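Andora Court Residents' Meeting
Minutes, August

Present: Jiahui Fan (chair), Peiyu Cai (minutes), residents of both stairwells as per the sign-in sheet. The managing agent, Osero, sent apologies and a two-page letter.

1. Minutes of the last meeting

Accepted with one change. The last minutes said Osero had "agreed" to replace the hallway lights. Jiahui asked that this be changed to "said it would look into," as the lights are the same lights.

2. Osero's letter

Read out by the chair. The letter says the building is in good order and the service charge remains good value. A resident from the second stairwell asked whether whoever wrote it had visited. The letter gives no date for a visit. Peiyu pointed out that the second page is nearly word for word the letter we received in spring, including the paragraph about snow.

Action: Jiahui to reply and ask for the name of the person handling our building.

3. Moths and the proposed treatment

The main item, and it took up most of the evening.

Osero proposes to hire a firm called Zou to treat every apartment with a product called Drillanine. The quote is $200 per apartment. Zou's leaflet says one treatment protects "all household fabrics for life." Several people wanted to know whose life. The leaflet does not say what is in the product, how long you have to stay out of the rooms, or whether it can be used near food or pets. There is a graph on the back with no numbers on it.

Peiyu had phoned Zou and asked for test results. She was told they were "available to partners." She asked how one becomes a partner and was put on hold, then cut off.

It was also asked how many apartments have moths at all. Osero's letter says the problem is "widespread." A show of hands found two households that had seen any this year. One of those thinks they may have been pantry moths, which do not eat clothes and which this treatment would not obviously do anything about. The chair noted that a show of hands is poor evidence too, but it is more than we were given.

There was a discussion of what people already do. Washing or freezing woolens before storing them had the most support. Cedar blocks were defended by one resident and doubted by nearly everyone else. Lavender bags likewise. For dry goods, the suggestion was boxes with proper lids, and throwing out any flour with webbing in it.
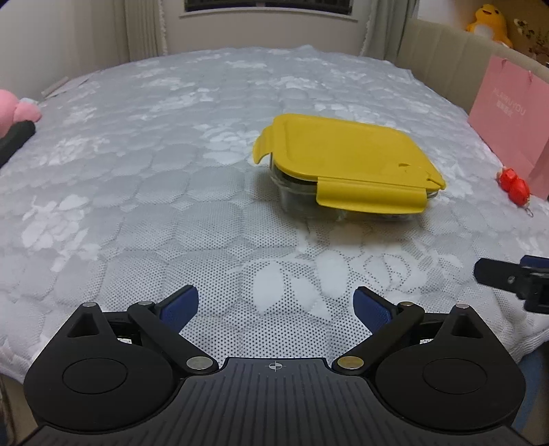
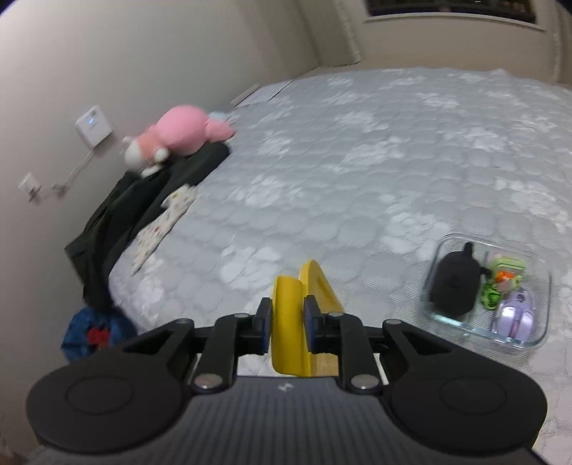
Bedroom, item 3. First picture: food storage container with yellow lid, on the quilted bed cover.

One resident said she would pay the $200 just to stop hearing about it. Others felt this was how we ended up with the door entry system.

Agreed: no treatment to be booked until Zou supplies, in writing, the ingredients, the safety advice, and some test result that can be read by a person who does not work there. Agreed also that "for life" is to be struck from anything Osero circulates to residents under our name.

Action: Peiyu to write to Zou, copy to Osero.
Action: the two households to put out sticky traps and report back on which kind of moth they catch.

4. Service charge

Osero wants an increase of 20 percent "in line with costs." No costs were attached. Jiahui has asked for the accounts before and received a summary with one line reading "Sundry." The meeting would like to know what Sundry is. The increase was not accepted.

Action: Jiahui to request full accounts within 30 days.

5. Bike storage

The rack in the back passage is still loose. Osero's contractor reported it fixed. It was tried by hand before the meeting and it moved. Carried over.

6. Any other business

The recycling bins are being emptied late. A resident asked for quieter doors on the first stairwell; the chair said felt pads are cheap and we should just buy some instead of asking.

A proposal for a summer party was made and met with no great enthusiasm. Carried over.

Next meeting at 7 p.m. in the same room, date to be posted by the mailboxes. Please bring your own chair if you sat on the broken one.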